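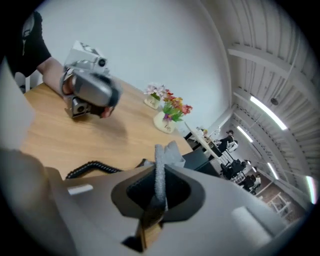 图集第2辑：靠墙的那张桌子

Numullow 是一间合用的工作室，在一条卖五金和卖早点的店铺各占一边的街上。第1辑拍的是楼梯，点击的人不多，留言更少，其中一条问楼梯卖不卖。于是这一辑换成桌子。

图集照旧：先是几句介绍，然后是一样一样的东西，每样配一两句话。有几样没忍住，多写了一点。看图的人可以不看字，这是图集读者历来享有的权利，我们写字的人也早就习惯了。

桌子这一带

桌面
浅色木纹，顺着纹路擦会显得很勤快，逆着擦也一样。工作室搬进来时一共看过3张桌子：一张太深，从这头够不到那头；一张太矮，坐下来像在参加幼儿园家长会；剩下这一张没有什么优点，也没有什么可以投诉的地方，就买了。

墙
淡淡的蓝灰色。油漆是从 Clumeser 买的，色卡上的名字翻译过来是“雾中的码头”，刷上去以后大家一致认为它是蓝灰色。码头的部分至今没有看见，可能还在雾里。当时差一点选了隔壁那一格，叫“退潮”，两格放在一起看，差别主要在价格。

天花板
白的。合用的工作室里，凡是意见统一的地方都是白的。

两盆花
靠墙摆着，一小一大，奶油色的盆，盆身上的深色字看着像是“Life”。小的那盆开粉白色的花。两只盆上写的似乎是同一个词，大概是怕有人只看了一盆，没有领会。我们讨论过要不要把字转到墙那一面去，讨论完字还是朝外。人生嘛，总得朝着一个方向。

椅子
白色。靠背硬，坐久了人会主动站起来接水，一个下午能接好几趟。卖椅子的管这叫符合人体工学，我们觉得它至少符合饮水机工学。冬天坐上去要垫东西，夏天坐上去要撕一下才能起来。

桌子上的时间

早上
早上的光从窗户斜着进来，先落在桌子上，再慢慢往门口挪。想占这张桌子的人都知道这件事，所以早到的总是同一批人，而且都声称自己是碰巧早起。

中午
按规定不在桌上吃饭。按实际，木纹里有过辣椒油。辣椒油用温水加一点洗洁精能擦掉，道理要讲很久，油倒是一会儿就没了。

下午4点
工作室里最安静的时候。快递已经来过，晚饭还没有人提，水烧开的声音听起来像一件大事。有人在这个钟点写完过一整份合同，也有人在这个钟点把同一封邮件改成了更长的一封邮件。

晚上
灯打开以后，墙的颜色会往灰里偏，油漆店的人说这是灯的问题，灯具店的人说这是墙的问题。两家店隔着一条马路，从来没有当面谈过。

星期三
星期三是擦桌子的日子。定在星期三，是因为星期一大家心情不好，星期五大家心情太好，两种心情都不适合拿抹布。擦之前要把东西都搬到窗台上，擦完再搬回来。每次搬回来，位置都和原来差一点点，所以这张桌子实际上一直在缓慢地重新布置，只是没有哪位设计师肯认领。

擦桌子的方法

以下是贴在水槽边的一张纸，抄录在这里。纸上的字迹不止一种，语气也不止一种。

抹布用蓝的。绿的是擦地的。
拧干再擦，木头不喜欢泡澡。
花盆先挪开，擦完盆底再放回去。
花盆放回去的时候大的在前面一点。
（另一种字迹）谁规定的？
（第一种字迹）好看。
墙不要用湿布擦，会留下一块比周围更干净的地方，从此只能全擦。
杯子请用杯垫。杯垫在抽屉里，抽屉在柜子里，柜子的门要往上提一下才能开。

最后一条解释了为什么大家都不用杯垫。

关于圈印

桌面上曾经有一个杯子留下的圈。圈的主人没有站出来，但全工作室只有一只杯子是这个直径。我们用吹风机低档吹过，用橄榄油揉过，也用过网上流传的牙膏。牙膏之后，圈还在，多了薄荷味。最后是买了 Clivix 的一罐木蜡，按罐子背面写的，薄薄一层，等干，再用旧T恤打圈擦。圈淡了下去，旧T恤报废，木蜡还剩大半罐，目前和杯垫住在同一个抽屉里。

这件事带来的一个变化是，现在大家放杯子之前会停顿一下，好像在和桌子商量。停顿完了，还是直接放下去。

没有被留下的东西

做图集的人总是写留下来的东西，这里补几样离开桌子的，没有配图，因为已经离开了。

一只仙人球
据说很好养。我们证明了“据说”两个字的重要性。它的接班人就是后来的花盆。

一盏夹子灯
夹不住厚的桌沿，只夹得住薄的，而工作室里薄的东西只有文件。夹在文件上过了一个星期，每次翻页都像开舞台灯。后来送给了做模型的邻居，听说现在夹在一块板子上，表现很好。

一个收纳盒
买来收零碎用的。零碎收进去以后，桌上多出一块地方，那块地方很快长出了新的零碎。收纳盒于是也成了零碎，被收进了更大的盒子。

一本台历
翻到三月就停了。工作室在三月里待了大半年，直到有客户很礼貌地问起，我们是不是用另一种历法。

一块写着“请勿放置物品”的小牌子
放在桌角，占了一块本来可以放物品的地方。

一只不走的钟
挂在墙上的时候，每天准两次。取下来平放在桌上以后，连这两次也没有人去核对了。墙上剩下一个钉眼，用牙膏补的，前面说过，我们当时有很多牙膏。

来信选登

第1辑发出以后收到几封信，这里一并答复，省得有人以为图集是单方面的。

问楼梯卖不卖的那位：不卖，那是楼梯。您第二封信里提出只买扶手，我们转告了房东，房东沉默了很久，还没有说不。

问墙漆编号的那位：186。买的时候请带上色卡去对，我们这面墙是秋天刷的，那一桶漆和后来补的一桶，站在门口看是一个颜色，坐到桌边看就未必了。补过的地方在哪里恕不奉告，找出来的人都睡不好觉。

建议我们换一张“更有设计感”的桌子的那位：谢谢。您附来的那张，桌腿是斜的，桌面是圆的，价钱是直的。工作室的预算会上一致认为它很美，然后讨论了下一项。

问花盆在哪里买的那位：Keogh，街角转过去那家杂货铺，门口摆着一排拖把。进去左手第二个架子，和刮皮刀放在一起。老板说这种盆还有别的字，有“Home”，有“Love”，问我们要不要凑一套。我们说一个词已经够想一阵子了。

问工作室有没有猫的那位：没有。有一只路过的，看过墙漆以后没有进来。

说介绍写得太长的那位：这一辑改了，介绍很短，长的部分都挪到了后面。

养花的部分

浇水由坐在桌边的人负责。这条规定听上去很清楚，执行起来的问题在于，坐在桌边的人每天不同，每个人都相信前一天的人没浇。有一阵子盆底的托盘一直是满的。后来在盆后面塞了一张纸条，浇过的人画一道。纸条很快湿了，上面的道数从此由各人凭良心解读。

位置也换过几回。放在桌子中间，说话的人要绕过花看对方，气氛像相亲；放在桌子边上，袖子一带就去了地板；放在窗台，冬天怕冷，夏天怕晒，春秋怕猫。最后贴着墙放，谁也不碍着，就这么定了。小的那盆靠里，大的往前一点，参见水槽边的那张纸。

有客人夸过这两盆花“很有生活”。我们研究过这句话是夸花，还是念盆。

如何借用这张桌子

合用的桌子先到先得，用完恢复原样。“原样”的标准见下：

椅子推进去。推进去的意思是看得出有人推过，推一半不算。
自己的东西自己带走，别人的东西别人没回来之前不要带走。
笔可以借，笔帽请一起还。
如果桌子晃，在靠门的那条腿底下垫一张折好的纸。折几折要看天气，梅雨天少折一折。请不要用待签的合同垫，发生过。
打电话请去楼梯间，楼梯间的回声会替您保持简短。
胶带不要直接贴在墙上，撕下来的时候“雾中的码头”会跟着走。
离开前看一眼桌面。觉得差不多了，再看一眼。

需要大桌面铺图纸的，请提前在门口的本子上写一下，并注明上午还是下午。只写“一会儿”的，我们会当成一种心情处理。

下一辑

暂定拍柜子，就是门要往上提一下才能开的那个。柜子里目前有杯垫、大半罐木蜡、一个装着收纳盒的盒子，以及若干没有笔帽的笔。如果到时候门修好了，这一辑就会少掉一半的内容，所以修门的事先缓一缓。

想要原图打印出来挂墙上的，可以来工作室自取，挂的时候请用钉子，不要用胶带。想看楼梯的，第1辑还在网站上，扶手也还在。

图集页每辑更新以后，留言开放到下一辑为止。问桌子卖不卖的，请先报个价。

Numullow 工作室，二楼，上楼左手。门铃坏了，敲门请敲重一点。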